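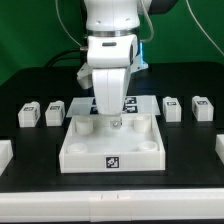

Arkby Four-Post Parts Tray, White

Item 233, sold singly or by the set
Made by Barrios, stocked and shipped by Grellodley

We have been selling small trays for bench work for a good many years now, and if there is one we keep going back to for our own tables, it is the Arkby. It is a plain rectangular tray in white, with raised walls all the way round, a flat floor, and four short round posts standing up inside, one near each corner. That is really the whole of it, and I think that's why people like it so much! You put your nuts, washers and little fittings in it, they stay where you put them, and when you need one you can see it straight away against the white.

The walls are high enough that a nut dropped in a hurry doesn't hop out over the side and roll off under the radiator (ask me how many I have fished out from under ours), but they are low enough to reach over comfortably, whether you are using your fingers or a pair of tweezers. The floor is smooth and level, with no ridges for thin washers to hide against.

About the posts

We get more letters about the posts than about anything else we sell. The front two are hollow in the center, so a screw can be stood in one while you hunt for its partner, and they give you something to set a cover plate or a small board on, so it sits up off the floor with your loose parts underneath. Some customers drop a ring or a spacer over each post to keep sizes apart. One very nice gentleman who repairs clocks wrote to say he uses only the back two and wishes we would leave off the front ones, and I did pass that along to Barrios, but for now the tray comes with all four.

Marker squares

The front wall is flat and takes a printed square marker very well, the black-and-white blocky kind, if your bench is set up to use them. Markers are sold separately, on a peel-off sheet of 10. Wipe the wall with a dry cloth first and press from the middle outward. If you get one on crooked, lift it slowly from a corner and try again; they will usually forgive you once, and sometimes twice.

Choosing a surface

White shows up beautifully on a dark table. We keep ours on black, and it makes the edges of the tray easy to find even late in the afternoon when the light has gone a bit gray. If your table is pale, you might like to lay down the Trudex dark bench mat, which we carry in two sizes. The tray is light and can slide if you lean on it, so for very fiddly jobs I would add the stick-on feet (included in the set, extra if you buy the tray singly).

Cleaning

Warm water, a drop of dish soap and a soft brush for inside the posts. Please don't use scouring powder, which dulls the floor, and please don't put the tray through the dishwasher. Dry it well before you put steel parts back in.

What you can order

Single tray: tray only
Bench set: 5 trays, stick-on feet for each, one sheet of markers
Marker sheet: 10 squares
Stick-on feet: enough for one tray

Shipping and returns

Orders placed before noon are usually packed the same afternoon. You may return unused trays within 90 days, and we will happily swap a single for a set if you find you should have bought more to begin with, which happens quite a lot. A tray that arrives cracked or chipped will be replaced at our cost, and there is no need to send the broken one back. Just drop us a note with your order number.

Sets were short in January while we waited on a delivery, but the shelves are full again. Questions about fit or quantities go to Nesrin Akbulut at the Grellodley order desk, who has used these trays longer than any of us and is glad to talk about them.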